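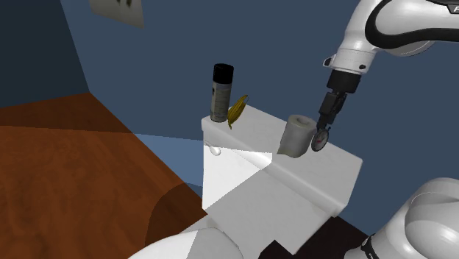

Pandell 6 e-reader: worth it over the old one?

kirnamau_kev
02/11/2024
My old Pandell has finally given up holding a charge, so I'm looking at the new one. It's 290 quid with the cover. Does anyone own one, and do the page buttons still creak?

Trustard
Had mine since March. Screen is lovely, buttons creak like a pirate ship. I charge it every 11 days or so and read in bed most nights.

petrica_pascu
Eleven days? Mine manages 6 with the light turned down to candle level. Is your wifi off?

Trustard
Wifi off, yes. I bought it to get away from you lot.

Cuesta
Save your money. The old model takes a new battery and it's a twenty-minute job if you own a small screwdriver and some patience.

kirnamau_kev
I own the screwdriver.

petrica_pascu
Can't agree with Cuesta. I tried that swap and the back never clicked shut again. It's held on with a hair bobble.

Cuesta
Did you warm the glue first?

petrica_pascu
There's glue?

kirnamau_kev
Right, leaning towards the new one. Does the old cover fit it?

Trustard
No. Different magnets, naturally.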